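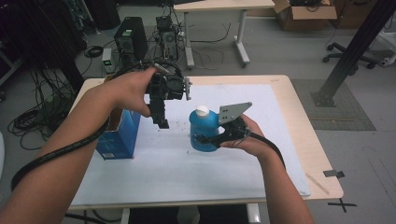 Cover the Table First

The shared worktable is the hardest-used piece of furniture in most buildings, and it receives the least protection. It is the position of this column that any table used by more than one group should be covered with a clean sheet before liquids are placed on it, and that this should be a written rule in every shared workroom.

Objections to the practice are familiar. A sheet takes time to spread, it must be washed or replaced, and it wrinkles under anything heavy. Members of the Dresa workroom raised all of these points when the matter was discussed in July. Their concerns deserve an answer, but they do not outweigh the condition of the tables themselves. Two of the wooden tops at Dresa carry permanent rings left by bottles of cleaner, and one has been sanded so often that its edge is no longer level.

A pale covering has a further advantage. Crumbs, grit and drips show up on it at once. On bare wood the same particles are easily missed and are ground into the finish by the next box to be dragged across. A plain white sheet is therefore preferable to a patterned one, whatever may be said for the patterned one's appearance. It should be large enough to cover the working area fully and should lie flat before anything is set down.

The second part of the rule concerns the bottles. Colored liquids in plastic bottles should stand upright, with the screw cap on, whenever they are not being poured. They should be kept toward the middle of the table. A bottle near the edge is within reach of every passing sleeve, and a spill there goes directly to the floor, where many workrooms keep cables and electrical equipment. The Skudico annex lost most of a Wednesday to precisely such an accident.

Cardboard presents a separate difficulty. Open boxes are useful for sorting, and it would be unreasonable to forbid them on the table. They do, however, soak up liquid from below and hold it against the wood. We recommend that they be placed to one side and removed at the end of each session.

The cost is modest. The Predness building keeps 20 sheets in rotation for its shared rooms and launders them together. Spreading one takes up to 2 minutes. Refinishing a table takes considerably longer, and the room cannot be used in the meantime.

Workrooms that already post cleaning instructions should add the covering of the table as the opening line. Those without posted instructions should begin with it. The sheets should be stored in the same room as the tables, on an open shelf, where anyone arriving early can find them without asking for a key.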